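Verification Methods for Stored Warhead Components: Progress Report to the Zatard Fund, April 2020 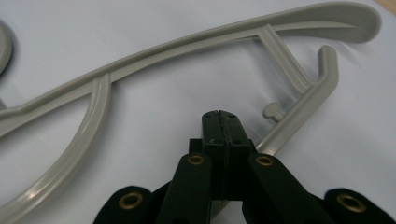 Shares: 3 Comments: 6

This report covers work since January under the grant on confirming the number of stored warhead components without revealing design information. It was prepared by Myrto Vrettos and Ivar Lindqvist at the Stisville office, with budget figures supplied by Angeliki Margaritis.

Status against the work plan

The literature review is finished. It covers 106 open sources on arms control inspection, most of them declassified exercise reports and treaty protocols. The draft went to Christos Koutsoukos for outside review and came back with corrections to the section on container seals. Those corrections have been made. One remains open: the review treats tags and seals as a single category, and Koutsoukos wants them separated. We agree and will split the section in the final version.

The sampling model is working in its basic form. It takes a declared inventory, a number of containers opened to measurement, and an assumed number of false declarations, and returns the chance that an inspection team finds at least one of them. All runs so far use a notional inventory of 300 containers at a single site. The model assumes that containers are picked at random and that none can be moved between the declaration and the visit. The second assumption is weak. A host state with several storage buildings on one site could move items within the notice period, and the present code has no way to represent this.

Makis Ververidis has started a revised version that treats each building separately and adds a notice period as an input. It runs, but results for short notice periods are not stable from one run to the next. The likely cause is the way the random draw is handled when a building is nearly empty. We do not want to report numbers from it until that is fixed.

Workshop

The Galtuvthorpe workshop has been postponed. Travel is not possible at present and the host cannot offer a new date. We looked at moving the full program online and decided against it - the tabletop inspection exercise depends on teams working in separate rooms with paper records. The opening talks can be given remotely and we propose to do that first. The exercise would follow once the site reopens.

The deposit on the venue is held as credit. It is not lost, but it cannot be moved to another budget line.

Budget

Spending is below plan, almost entirely on travel. Staff costs are on plan. We ask the Fund to approve moving part of the unspent travel line to staff time, so that Ververidis can stay on the model for a further 3 months. Margaritis will send the revised table separately.

Next period

- Fix the random draw and repeat the base case in both versions of the model.
- Split the tags and seals section and release the review.
- Hold the remote talks.
- Send the paper on notice periods to the Âu working group for comment.

The paper depends on the first item and will slip if the fix takes longer than planned. No change to the final report date is requested.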